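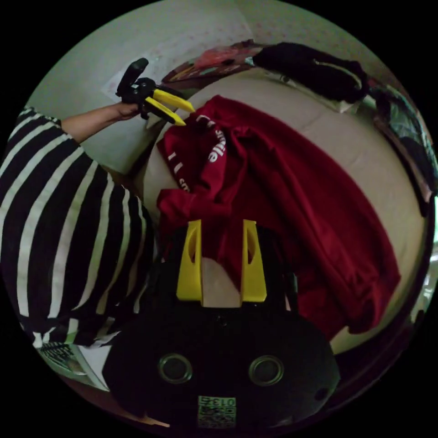
Folding hooded garments: hand-held grippers or teleoperation?

dilek_baysal
16/06/2018
Members of the Cliltari project are asked to comment on the proposed method. We have recorded 1,043 garment demonstrations with paired hand-held grippers and intend to continue.

c.song
I cannot support this. Teleoperation records motions the arm is known to reach. A person leaning over a bed may not respect those limits.

kiri_cartwright
The objection is noted, but our operators required 11 minutes per hoodie by remote control. Hoods and sleeves bunch, and the operator cannot feel the fabric.

c.song
Speed is of little value if the demonstrations must be discarded. How many were?

dilek_baysal
That review is not complete. Unreachable motions will be removed before training.

b.salehi
I would request a teleoperated comparison set by September, on the same garments.

c.song
Agreed, on that condition only.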